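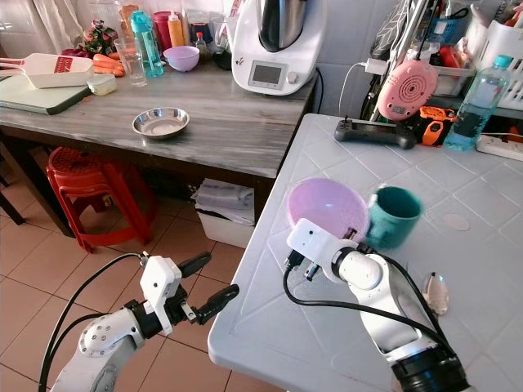

How a Grater Works

A carrot is hard. You can bite it, but it takes a lot of chewing. A grater does some of that work before the carrot gets to your mouth.

Run your finger over a picture of a grater in a book and you will find rows of little slots. Each slot has a sharp edge. When you push a carrot across, every edge shaves off a thin strip, and the strip drops through the slot.
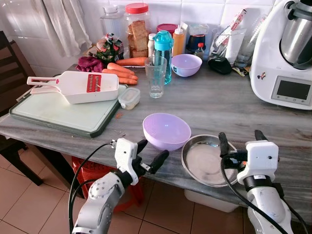

Small strips are useful in cooking. They get soft faster than big chunks, and they mix easily into salad, soup or cake batter. A wide bowl catches them well.

The edges that cut carrots can cut fingers too. Ask a grown-up to help. Keep your hand flat, go slowly, and stop while there is still a stub of carrot left to hold. You can eat the stub.

Try this: grate half a carrot and chop the other half. Which one tastes sweeter to you? Write down your answer, then ask someone else.

Written by Sowmya D'Souza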